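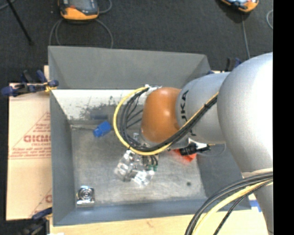 **Figure 2.** Grey metal bin with sloping walls; the floor shows fine scratches and cloudy streaks.

### 3.2 Bin wear

Wear was recorded for 18 bins at the Bordale site. Each was graded by eye on the floor and on the four walls, using the scale set out by Dierckx. Floors and walls were graded separately, as a scuffed wall does not always go with a worn floor. In the bin in Figure 2, dark scuffs also mark the whitish band on the far wall. Dents were left out of the grade and are listed in Section 3.3.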